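Moved into the new place Wednesday. The listing said "laundry in unit." It did not say the laundry would have opinions.

First wash, I did what I always did with the old top loader, which was pour in detergent until I felt good about myself. Two hours of suds. The display said 19 minutes left for most of that.

My downstairs neighbor came up to ask if I was running a car wash. Fair question.

So I read up. Front loaders want 2 tablespoons, tops. I had been giving mine a serving suggestion for a cruise ship. Full Cunard.

Also learned you're supposed to leave the door open between loads so the gray rubber ring can dry out. My mother has been telling me this for years about every appliance I own and I filed it with her views on wet hair.

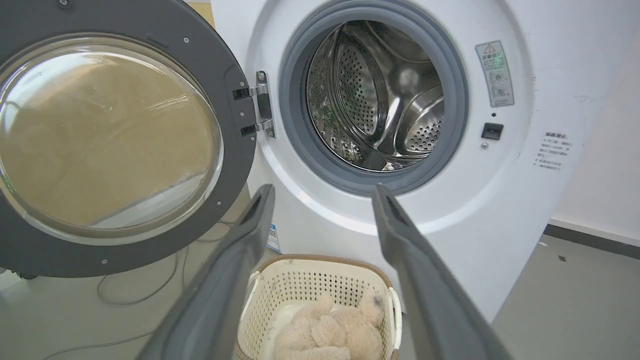 The ring folds inward, and the fold is where everything goes to live. Run a finger around it after a load. Mine has paid out 7 bobby pins, a guitar pick and a receipt from Azevedo that I could still read. Groceries, $79. I remember the cheese.

The warning label by the drum is in Chinese, which I don't read, but the triangle has red around it and I respect the tone.

Current routine: pull the clothes out right away (ha), wipe the ring with an old T-shirt, leave the door wide open, bang my shin on the door – every single time – and say a word.

Anyway the towels smell like nothing now. I'd forgotten towels could do that.

Still one sock short. I've checked the fold twice.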